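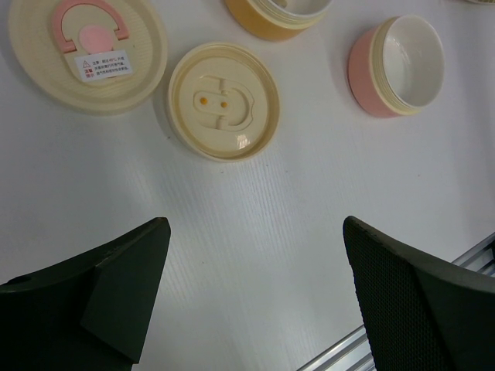 3. Setting up your Gremex box to record a series

OK, so by now your box is plugged in, it's found its channels and you've got a picture. On to the fun part! I'm going to use Arthur all the way through this section because it's the show I get the most emails about (the sitcom on Fisia, with the brothers and the ferry), but the steps are the same for a soap, a quiz or anything else that comes back every week.

Before you start, check your software version under Menu > About. I wrote these steps with the September 11, 2019 update installed, and if yours is older, the Series button will be hiding under Options.

3.1 Finding the show

1. Press Guide on the remote. Fisia is channel 862 on most boxes. If you get a shopping channel instead, go back to section 2 and run the channel scan again.

2. Use the right arrow to move forward through the schedule. The guide goes 14 days ahead and then stops, so if the new season is further off than that, skip to 3.3.

3. Highlight the episode you want and press Info. Read the little synopsis! Fisia loves to run a behind-the-scenes special under the same title as the show, and I once set up a whole season from one of those and got a single half hour of the cast eating sandwiches.

4. Press Back when you're sure you've got a proper episode. Leave it highlighted.

3.2 Recording the whole season

1. Press the red button once. A small red dot appears beside the title, and that means one episode only.

2. Press it again. The dot turns into a stack of dots, and now you've got the series.

3. A box pops up asking New Only or All. Pick New Only unless you really want every rerun. Fisia shows the old ones at lunchtime, late at night and all through the holidays.

4. Set End Time to +10 minutes. The default is zero and I wish it weren't. Live shows run over, award nights run over by a mile, and then everything after them slides too.

5. Press OK, then Exit. Pressing Exit on its own throws away everything you just picked.

Note: The box can record two channels while you watch a third. If you ask it for three at once it drops whichever one you added last and puts a gray cross on it in the guide. You won't get a message about it, so have a look on nights when there's a finale on.

Caution: Don't pull the power cord while the front light is red. I lost a Christmas special that way, plus the three recordings sitting next to it, and my sister still brings it up.

3.3 Shows that aren't in the guide yet

Some reunion specials get announced months early. Arthur's was all over the entertainment pages in April with no airdate at all, just the cast being very coy on sofas. For those you want a keyword alert.

1. Go to Menu > Search > Alerts and choose Add New.

2. Type the title. With a short one like Arthur you'll catch every film, cartoon and documentary with that word in it – so add the channel as well.

3. Switch on Record When Found. Leave it off if you'd rather get a nudge and decide for yourself.

4. Save. The box checks overnight, and it has to be in standby for that, so don't switch it off at the wall.

You can keep 100 alerts. When you hit the limit, the box won't save a new one until you delete something.

3.4 Keeping spoilers off the screen

Zistlow is the chat panel that slides in from the right while you're watching. On a big night there can be up to 2,000 people typing in there, and plenty of them are watching live while you're an hour behind with your dinner on your lap.

1. Press the blue button to open Zistlow.

2. Choose Settings, then Sync to Playback. Comments now show up at the point in the episode where people wrote them.

3. Turn off Headlines on the same page. Augustina Dramani wrote in to point out that I'd missed this one in the old guide, after a headline gave away the wedding – sorry, Augustina!

Note: Sync to Playback resets after a software update, so check it again before the next episode.

If your recordings are showing up but won't play, go to section 6. For moving them onto another drive, see section 4.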